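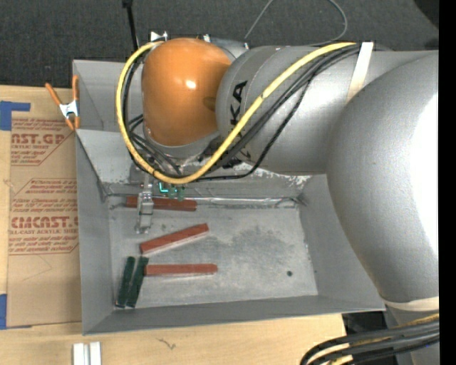 Tempo de leitura: 4 min

Quinta-feira, 22 de janeiro de 2026

Manhã dedicada à caixa metálica. Continua em cima do tampo de madeira clara, com os blocos vermelhos dentro, e o fundo continua manchado. São duas coisas diferentes e convém separá-las nas notas: os riscos, que são mecânicos e ficam, e as manchas escuras de contorno difuso, que podem ser resíduo ou alteração da superfície. Enquanto não souber qual das duas hipóteses é a certa, não uso nada abrasivo.

Ensaio no canto esquerdo do fundo, do lado da janela. Água morna a 40 graus, detergente neutro da Horgan, pano de microfibra, sem pressão. O pano saiu cinzento na primeira passagem e quase limpo na segunda. A mancha perdeu pouco contraste. Segundo ensaio ao lado, com álcool isopropílico: diferença nenhuma que eu consiga ver a olho nu. Deixei secar 90 minutos antes de comparar, dado que o metal húmido escurece e engana. Depois de seco, o canto lavado com detergente está um tom mais claro do que o resto. Registo como melhoria parcial.

As paredes inclinadas são baças e assim devem ficar. A Pramila Sachdeva perguntou se não valia a pena polir. Respondi que não. Um fundo polido devolve a luz do teto para os olhos de quem está sentado, e o cinzento mate das paredes é o que permite distinguir bem as arestas dos blocos. Ela aceitou o argumento para as paredes e ficou com reservas quanto ao fundo. Fica para abril, quando se rever o material todo.

Blocos: passei-os por água limpa e sequei-os um a um. A cor não largou no pano. O vermelho sobre cinzento continua a ser o melhor contraste que tivemos nesta mesa, muito superior aos azuis da Undidia, que à tarde se confundiam com a sombra da parede do fundo. Encontrei uma aresta com rebarba e passei-lhe lixa fina. Voltaram para a caixa sem arrumação especial.

Tampo: limpo com pano apenas húmido, no sentido do veio. Levantei a caixa para ver por baixo e havia pó metálico fino ao longo da borda, que explica as linhas cinzentas que eu andava a atribuir ao detergente. Aspirei e passei o pano. A madeira não tem marca funda. Pensei em pôr feltro sob a caixa e desisti: o feltro retém o pó e a caixa passa a deslizar. Quatro pontos de borracha fina, um em cada canto, resolvem as duas coisas. Pedido feito à Burnbridge, referência de 2 mm de espessura.

A alcatifa cinzenta-escura é o problema que sobra. A trama é apertada e as limalhas assentam entre os fios, onde a escova do aspirador não chega bem. Fiz duas passagens cruzadas com o bocal estreito e recolhi mais do que esperava. Não se nota à vista, o cinzento disfarça tudo, mas nota-se no filtro. Mudança de filtro anotada na folha da porta.

Ao almoço, chamada com a Shakuntala Rawat, do Eltumstead. Têm lá uma caixa com o mesmo tipo de parede inclinada e as mesmas nuvens escuras no fundo. Usaram pasta de bicarbonato, com resultado desigual: clareou no centro e deixou um halo à volta. Pedi-lhe que me mandasse a proporção e o tempo de contacto. Não os tinha apontado. Vai tentar repetir numa chapa velha e depois diz.

À tarde não mexi mais no fundo. Quero ver se o canto lavado se mantém claro durante alguns dias. Se voltar a escurecer sem uso, é a superfície a reagir e o detergente não adianta. Se escurecer só com os blocos lá dentro, é depósito, e passo a lavar a caixa à sexta com o resto.

Falta fazer:
- etiquetar o frasco de álcool, que está sem data de abertura
- lixa fina, resta uma folha
- confirmar com a Pramila a medida interior da caixa, porque a minha e a dela não coincidem

Jantei tarde. Mãos secas do isopropílico, amanhã levo luvas.

Contacto | © 2026 Todos os direitos reservados | Voltar ao topo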